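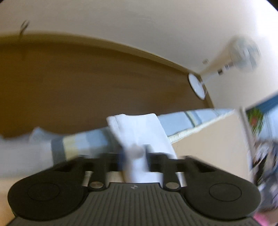
White cloth on the move, striped one waiting its turn.

Folding and storing household cloths: what works in our kitchen

I have a soft spot for a good pile of cloths. Tea towels, dusters, the old flannels that got demoted to floor duty, the big striped towels that come out when something leaks... we use the lot, and for years they lived in one drawer that wouldn't shut. Sorting them out took me a wet Wednesday and made such a difference that I've been boring people with it ever since! So here are the tips, more or less in the order I'd do them.

Get everything out first

Every cloth in the house, in one heap on a table. Look under the sink, in the car, in the cupboard with the hoover, behind the washing machine. I found a perfectly good linen tea towel wrapped round a bicycle pump. Don't start folding yet, however tempting it is.

Sort by job

I used to sort by size and it was hopeless, as the cloth that dries the glasses and the cloth that wipes the bin lid can be exactly the same size. Go by job: dishes, worktops, glass, floors, hands, and "anything goes". If a cloth could do two jobs, give it the dirtier one and be done with it.

Thin or holey cloths needn't go in the bin. Cut them into squares for shoe polish and oily hinges (pinking shears if you have them, they fray less). Anything stiff with old paint or varnish should go, though, and oily rags should never be left in a heap. Lay them out flat outdoors to dry before you get rid of them.

The fold in thirds

My favourite bit! Lay the cloth flat with a long side towards you. Bring the bottom third up, the top third down over it, and smooth it with the side of your hand. Now fold it in half from left to right, and in half again if it's a big one. You want a firm little packet that stands on its own edge.

If it flops over, the fold is too loose. Open it up and press harder on the first crease. Very thin muslins will flop whatever you do, so I roll those up and tuck them in at the end of the row.

When you pick up a folded cloth, pinch it in the middle, on the folded side. Grab it by a loose corner and the whole thing comes undone on the way to the box, and you get to do it again.

Standing up beats stacking

Put the packets in the box upright, like books, folded edge on top. You can see every one, and you can pull out the one you want and leave its neighbours alone. With a stack, the bottom three never get used and the top three wear out.

A box that's slightly too small works better than one that's too big, because the cloths hold each other up. If there's a gap, a rolled hand towel fills it nicely.

Boxes you already have

I did buy one nice box, a Lerkus, the lidded sort, and it's lovely on the open shelf. The rest are cardboard. A shoebox with the lid slid underneath is just the right depth for tea towels, and a sturdy delivery box with the flaps cut off takes the towels. Run a strip of paper tape along the cut edges or they'll snag, and they shed bits too.

For the cupboard under the worktop, measure before you cut. Ours is 545 mm across inside the hinges and 600 mm outside them, and guess which one I measured first. Allow a little room each side for your fingers.

Big striped towels

Too bulky for thirds, in my opinion. Fold the long way in half, then in half again, then roll from one end as tightly as you can manage. Stripes are a great help here: keep them running parallel and the roll comes out straight without any fiddling. I keep two rolled by the back door for muddy dogs and one in the boot of the car.

Washing, briefly

Floor cloths go in on their own. Leave fabric softener out of any load with tea towels in it, as it leaves a coating and then they just push the water about. I wash ours at 60 with Dandetti powder, half the usual scoop, and hang them by the short edge so they dry flatter. A quick snap before pegging does away with most of the ironing.

White cloths that have gone grey can have an overnight soak in washing soda and warm water. Wear gloves, and check the care label for anything with a coloured border.

Never fold a cloth that's still a bit damp. If you're not sure, hold it against your cheek, it's much better at telling than your fingers are.

How many to keep

For us it's 4 tea towels for each person in the house, and twice that in worktop cloths. If you bake a lot you'll want more. Everything over the number went to the animal shelter, who were very glad of the old bath towels (ring yours first and ask what they take).

Keeping it going

Clean cloths go in at the back of the row, and you take from the front. That way they all get their turn and wear evenly. I wrote the jobs on Neleck labels stuck to the front of each box, in big letters, and the tea towels have stopped turning up in the floor box. Mostly. The glass cloths still wander off, and if you've found a cure for that I would love to hear it!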